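Wirkville workshop, bench notebook
April, entry begun 9.40, finished after lunch

Where we are on the chores list. Danai wants a straight answer for the Prido people on whether the arms can do anything useful in a kitchen yet. My straight answer is "sort of, if you aren't thirsty".

Folding: parked. Tea towels fine, anything with sleeves is a hostage situation. Log from the last batch says 374 grasps, and I have stopped reading the column that says what was grasped.

Wiping down: better than I expected. The arm wipes exactly where it is told and has no opinion about the jam two inches to the left. Shadi Azar says this is also true of her brother.

Shelf picking for Mahasneh: they want 922 items a shift. We did 641 on a good run, with me standing next to it handing back the ones it dropped, so call it a joint effort. Put my name on the paper.

Drinks: the new one. Chosen because it needs both arms and because Danai Pappas believes visitors will forgive a lot if there's a drink at the end. Left arm has the measure, right arm has the ice. Glass goes in the middle, on the brown mat. Picking up is no longer the hard part. Tipping is. Ice sticks together and then comes out all at once, and the planner (Trerko build) treats a cup of ice as a solid lump with good manners.

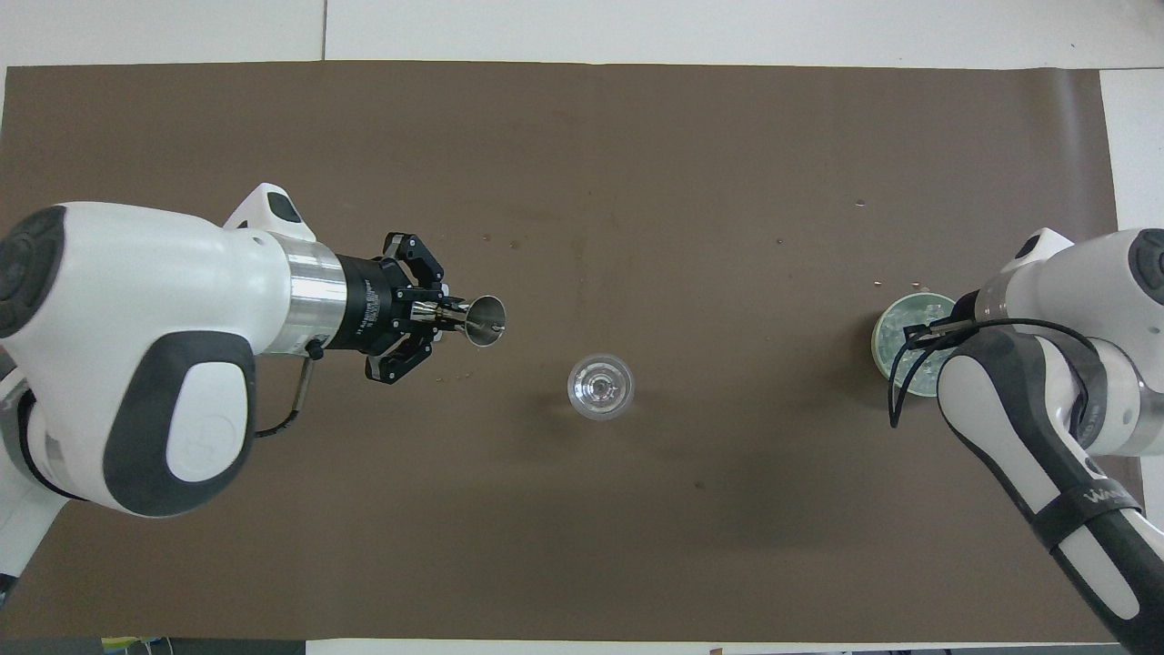
Drinks task: jigger left, ice cup right, glass between.

Timing: 21 minutes from "start" to "fine, stop" this morning, including two restarts and an argument over where zero is. A person does it in less than one and complains about their day as well.

To do:
- slower wrist on the ice side, try half speed
- sweep the crumbs off the mat
- ask Shadi if the left gripper offset was ever saved or only talked about
- reply to Prido, use the word "promising" once

Verdict for Danai: shop-floor picking, nearly. Wiping, yes with supervision. Bar work, keep the day job open for a human. Will try the pour again at 4 with water.

Recent entries
Sleeves, continued
Dishwasher rack, bottom tray only
Why the mat is brown
Trerko build notes

Wirkville workshop notebooks | Contact the bench | © Wirkville | Back to top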